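# Kinesthetic or teleop for taking parts out of a PC case?

Tags: teaching-by-demonstration, teleoperation, contact-tasks, grippers

**Ximena Ibarra**

Hi all! First post here after months of reading, so be gentle. I'm part of a small group at Moya that is trying to teach an arm to take apart old desktop computers. Memory first, then cards, then drives. I am having more fun with this than with anything I've worked on in years, but I'm stuck on a choice and I'd love to hear from people who have made it already.

We can record demonstrations two ways:

- **By hand.** Put the arm in its floating mode, grab it by the wrist, and walk it through the job. It feels wonderful. You can feel the part let go.
- **By remote control.** One person sits at a desk with a handheld controller, the arm follows, and a wrist sensor plus a fixed camera record everything.

The case lies flat on its side with the panel off, so the arm always works from straight above. Next to it we keep a printed tray with posts and holders, and every demonstration is meant to end with the part set down in its own spot.

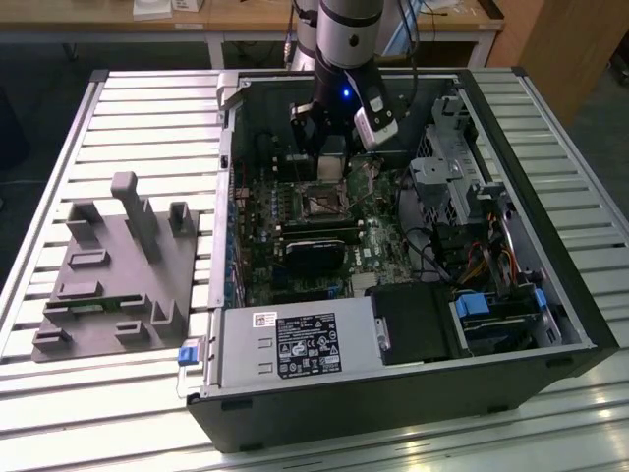

*The case on the slatted table, arm over the board, tray on the left.*

My trouble with guiding by hand is that my own hands end up all over the recording. There isn't much room inside a case with the drive cage standing on one side and the power wires looping down next to it, so to steer the fingers properly I have to lean right in. Half my recordings from the fixed camera are of my elbow! The motions themselves are beautiful, though. Short, smooth, no dithering.

With remote control the video is clean, but I'm clumsy. I hover over the board for ages before I commit, and when I do go down I tend to push too hard. I can't feel anything through the controller. A memory stick that takes me a few seconds by hand takes what feels like a whole afternoon remotely, and the policy we trained on those recordings has learned to hover too. It goes down, thinks about life, comes back up a little, goes down again. It's charming and it's useless.

So my questions, all mixed up together:

Would you pick one and stick with it, or mix them? If you mix, do you train on everything in one pile? And is there any trick to getting better at the remote version other than just doing it a lot? We have room in the schedule for 600 demonstrations and I don't want to spend them on the wrong thing.

Things we've already tried: slowing the arm down (helped a bit with the pushing, made the hovering worse), and moving the fixed camera higher (my head got in the way in place of my elbow).

---

**Bautista Barrientos**

Teleop. Just do more of it. You'll get used to the controller after a couple of days. We use Filtenix for the recording and it's fine.

> *Ximena Ibarra:* Thanks! Do you do anything about the hovering, or does it go away with practice?

> *Bautista Barrientos:* goes away mostly. also turn your chair so you face the same way as the arm, if left on the stick is right on the arm you will never get good

---

**Agustina Huenchumán**

Oh, I love this task! I did connectors and cards on a similar setup for two years and I still get a little thrill when a card comes up out of its slot in one go. Let me try to answer properly, and sorry in advance for the length.

**Which one to pick**

I'd make remote control your main source and keep guiding by hand for a smaller, separate job. The reason is the one you've already found. Whatever the policy sees when it runs by itself should look like what it saw in training, and when it runs by itself there is no elbow. Your wrist view may be all right even in the hand-guided recordings, but check it, because fingers creep into that one as well (mine did, for a whole week, and I only noticed when I played the files back at double speed).

What guiding by hand is *great* for is finding out what the motion ought to be. Before we recorded anything remotely, we'd guide each part out by hand a few times with no cameras going and only save the joint positions and the forces. Then the operator would watch the replay and try to copy it. You'll be amazed how much this does for the pushing. You stop guessing at the height, and you already know the tilt.

There's a nice middle road too. Guide it by hand, save the path, reset the case to exactly the same state, then have the arm replay the path with everybody standing back and record the cameras during the replay. You get your beautiful hand motion and a clean video! It only works if the reset is really the same, so it's good for the big stiff parts and poor for anything with a cable on it. Cables never lie the same way twice.

**The hovering**

Practice will shrink it but I wouldn't wait for that. A few things that worked for us:

1. Break the task up and say the next step out loud before you move. "Over the slot. Down. Close. Wiggle. Up. Tray." It feels silly for the first ten minutes. You stop pausing in midair because you've done your thinking beforehand.
2. If you need to think, think at the start position. Let the arm sit there, and trim that off the recording afterward. Pauses at home are easy to cut and pauses over the board are a pain.
3. Throw away your first few recordings of every session. I did this even when they looked good, and they usually weren't as good as I thought.
4. You can also filter out the frames where the arm barely moves, but go easy. Some of those are the gripper closing, and if you cut those you'll teach it to fly past with its fingers open. Ask me how I know!

**The pushing**

You need some kind of feedback, even a crude one. If your controller can buzz, tie the buzz to the vertical force. If it can't, use sound. Ours was a tone that went up as the force went up, and after a morning with it people could seat and unseat memory with hardly any bad contacts. It does drive everyone else in the room crazy, so get headphones.

Also put a soft limit on the downward force, below what you think will hurt the board. When the arm simply refuses to go further, the operator learns to back off and try a different angle, and those little corrections are gold for the policy.

**One pile or two?**

We tried one pile first. The arm ended up with two speeds and switched between them whenever it liked, quick like the hand-guided files and then slow like the remote ones. Labeling every recording with how it was made fixed most of it, and then we ran it with the label set to the style we wanted. If you'd rather not touch the training code, resample both kinds to a similar pace before you combine them. It isn't as good, but it's an hour's work.

**How to spend your recordings**

Please don't record them all from the same starting state! I'd move the case a little every few runs, turn it slightly, let the wires fall differently, swap in a different board if you have one. And record some that begin badly on purpose: gripper off to one side, part already half out of its slot, part dropped on the board. Start the recording *after* you've made the mess, so the policy learns to get out of trouble and doesn't learn to make it. I'd give maybe a fifth of the total to that kind and I think it's the best fifth you'll have.

Do the tray end with the same care as the slot end. Everybody concentrates on the exciting bit and gets sloppy setting the part down. Our first policy was excellent at pulling a card and then let go of it a hand's width above the holder.

Have fun with it, and please post a video once it pulls its first stick. I want to see!

> *Ximena Ibarra:* This is fantastic, thank you so much. I'm going to try the replay idea on the memory tomorrow. One question: did you let several people do the remote recordings, or just one?

> *Agustina Huenchumán:* Two of us at first, and we were very different. I came at the slots from the left and she came from the right, and the arm tried to do the average, straight into the drive cage. After that we agreed on the approach side for each part and wrote it on a card taped to the desk. More people is fine once they've agreed on things like that.

---

**Elba Urrutia**

Agree with nearly all of the above, especially the tone. I'd add a word on the latches, because you mentioned drives.

Anything with a latch or a handle wants the force in a certain direction, and that's where guiding by hand really shines. On our cases I couldn't find the right pull remotely at all. I'd drag, the whole case would slide on the table, and I'd have a lovely recording of a robot moving furniture. Clamp the case! Then guide the latch by hand a handful of times and look at the force plot. There's usually one clear direction in it, and you can aim for that with the controller.

I'd disagree a bit on throwing away slow recordings. I kept mine and trained with and without. For the cards, without was better. For the cables, the slow ones helped. I can't tell you why, and I'd love it if somebody could.

And name your files sensibly from the start. I have a folder from February called "good ones" and another called "good ones really", and I have no idea anymore what the difference was.

> *Ximena Ibarra:* Clamping it today. It does creep, I'd been blaming the camera mount!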